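Open day at the Prendergast works, Horkarville

The old Prendergast works on the canal side of Horkarville opened its gates to the public on 23 Nov 2022, the first time most residents have been let past the front office since the site closed. Clukport, the developer that bought it last year, wants to turn the main building into flats and small business units. I went along for the morning session.

Visitors signed in at the gatehouse and were taken round in groups of 10. Ours was led by Danica Matić, the project architect, with Wai-kit Tai from the structural engineers walking at the back and answering questions as they came up. Hard hats were handed out. The route took in the weaving shed, the boiler house and two of the four upper floors. The top two are shut until the stairs have been repaired.

The weaving shed is the biggest space and the one people had come to see. Clukport plans to keep the roof and the iron columns and divide the floor into workshops, with a covered street down the middle. Matić said the roof glazing will be replaced but the slope and spacing will stay the same, as the planning office has asked for this in writing. The floor is uneven, with a drop of several inches towards the canal wall. Tai said the wall itself is sound and the ground in front of it is the part that has moved.

Upstairs, the third group of windows on the street side has been taken out and boarded. The frames are being tested to see if they can be repaired. Matić would like to keep them. A man in our group asked what that would do to the heating bills, and she said secondary glazing would be fitted inside.

The plans allow for 64 flats, most of them with one or two bedrooms. Prices have not been set. Leonie Lockyer, who handles sales for Clukport, would only say that a share of them will be let at below market rent and that the size of the share is still being discussed with the council.
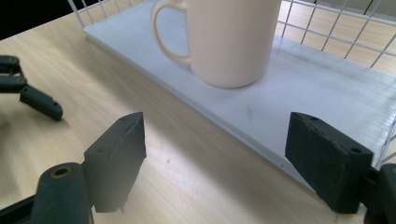 Parking took up more of the morning than anything else. The site has room for far fewer cars than there will be households, and the streets behind it are already full by early evening. Delwyn Bolger has lived on Tenter Row for most of his life and had brought a list of questions. He wanted to know if residents of the new flats would be able to apply for street permits. Lockyer said they would not under the current proposal. Bolger asked for that to be put in the minutes, and was told there were no minutes but that she would write to him.

The boiler house was the last stop. It is a plain brick building with a short chimney, and it has been offered to Kusovari, a bakery and café now trading from a unit near the station. Its owner, Nélida Godoy, was there to look at the drains. She has agreed terms for 2233 square feet on the ground floor but has not signed, and said the extraction route has to be settled first. The chimney may be used for it if the lining passes inspection.

Clukport expects to submit the full application in December. The reference for the earlier outline scheme is 2917 and the drawings can be read at the library on Market Street. Comments on the access road can be left there too, in the box by the front desk.

A second open day is planned once the upper stairs are safe. Sturdy shoes are needed, and there is no lift.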